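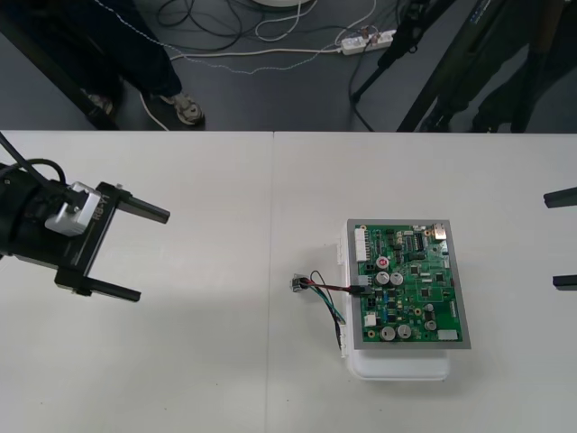 What does a capacitor do in a power supply?

It stores charge while the supply voltage is high and gives it back when the voltage drops, so the load sees a steadier level.

Reading time: 2 minutes

Holtness Evening Classes – Basic Electronics, handout for week 2
Tutor: Tihomir Gashi

Smoothing

A full-wave rectifier on 50 Hz mains gives 100 peaks a second. Between peaks the voltage falls towards zero. A capacitor across the output fills in the gaps. What is left over is called ripple.

To estimate ripple, divide the load current by the frequency of the peaks times the capacitance. With 70 mA, 100 Hz and 1000 µF:

0.07 / (100 × 0.001) = 0.7 V peak to peak

Double the capacitance and the ripple halves. Double the load current and it doubles. The formula assumes the capacitor supplies the load for the whole gap, so the real figure is a little lower.

Polarity and rating

Aluminium electrolytics must go in the right way round. The stripe on the sleeve marks the negative side. Choose a voltage rating well above the peak, which is 1.41 times the RMS value – a 12 V winding peaks at 17 V before diode losses, so use 25 V parts.

Before Sunday

Work out the ripple for 2200 µF at the same load. Read the chapter on rectifiers in the Delić notes. Gorazd Pavlović will run the bench session and has the spare meters.

We use cookies to remember your settings. Accept | Manage

Recent handouts
Ohm's law and dividers
Diodes and rectifiers
Reading a data sheet
Lestham bench rules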